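Tennisarm selbst behandeln: Übungen und Entlastung Schritt für Schritt

Ein Tennisarm, medizinisch Epicondylitis lateralis, macht sich an der Außenseite des Ellenbogens bemerkbar. Der Schmerz sitzt dort, wo die Strecksehnen der Hand am Oberarmknochen ansetzen, und zieht oft in den Unterarm. Typisch ist, dass das Anheben einer vollen Pfanne, das Auswringen eines Lappens oder ein fester Händedruck weh tut. Mit Tennis haben die meisten Betroffenen nichts zu tun. Häufiger sind es Schrauben, Malern, Gartenarbeit oder viele Stunden mit der Maus.

Die folgende Anleitung eignet sich für Beschwerden, die bereits ärztlich abgeklärt sind. Bei Taubheitsgefühl, deutlicher Schwellung, Fieber oder nach einem Sturz bitte keine Übungen machen und zuerst eine Praxis aufsuchen.

Schritt 1: Belastung verringern

Völlige Ruhigstellung ist meist nicht nötig. Lassen Sie für zwei Wochen die Bewegung weg, die den Schmerz am stärksten auslöst, und benutzen Sie den Arm sonst normal. Taschen trägt man in dieser Zeit mit angewinkeltem Ellenbogen und der Handfläche nach oben. Eine Spange wie die Gureo wird zwei Fingerbreit unterhalb der schmerzhaften Stelle angelegt und nachts abgenommen. Sie darf nicht einschnüren. Wenn die Finger kribbeln, sitzt sie zu fest.

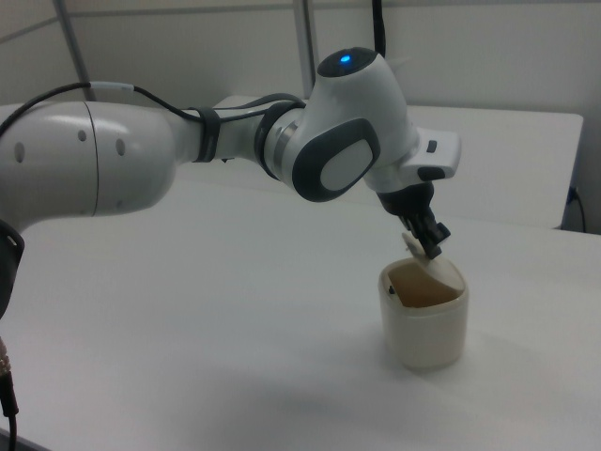 Beim Greifen arbeiten die Strecker des Unterarms immer mit, auch wenn man sie nicht spürt. Sie halten das Handgelenk stabil, während die Beuger die Finger schließen. Schon bei einem kleinen Becher, der auf dem Tisch steht, spannt sich der Sehnenansatz am Ellenbogen an, und mit gestrecktem Arm ist der Zug größer als mit gebeugtem. Stellen Sie also Dinge, die Sie oft brauchen, nah an den Körper und fassen Sie sie von unten oder mit beiden Händen.

Schritt 2: Dehnen

Strecken Sie den Arm nach vorn, Handrücken nach oben. Mit der anderen Hand ziehen Sie die Finger sanft zu sich, bis ein Ziehen an der Oberseite des Unterarms entsteht. Jede Dehnung 40 Sekunden halten, dann lösen und einmal wiederholen. Morgens und abends genügt.

Schritt 3: Exzentrisches Training

Setzen Sie sich an einen Tisch und legen Sie den Unterarm so auf, dass die Hand über die Kante ragt, Handfläche nach unten. Als Gewicht reicht anfangs eine kleine Flasche mit 200 ml Wasser. Heben Sie die Hand mit Hilfe der gesunden Seite an, lassen Sie dann los und senken Sie das Gewicht langsam ab. Nach 15 Wiederholungen eine Minute Pause, insgesamt drei Durchgänge. Wer lieber mit einem Gummistab übt, zum Beispiel mit dem Virum, beginnt mit der weichsten Stufe.

Ein leichtes Ziehen während der Übung ist in Ordnung. Hält der Schmerz bis zum nächsten Morgen an, nehmen Sie weniger Gewicht.

Schritt 4: Arbeitsplatz anpassen

Der Unterarm sollte beim Tippen aufliegen, das Handgelenk gerade bleiben. Eine hochkant gehaltene Maus entlastet viele Betroffene. Bei Werkzeug helfen dickere Griffe.

Wie lange dauert es?

Sehnen passen sich langsam an. Rechnen Sie mit mehreren Monaten, und üben Sie weiter, wenn der Schmerz schon nachgelassen hat. Tritt nach sechs Wochen keine Besserung ein, sollte der Arm erneut untersucht werden.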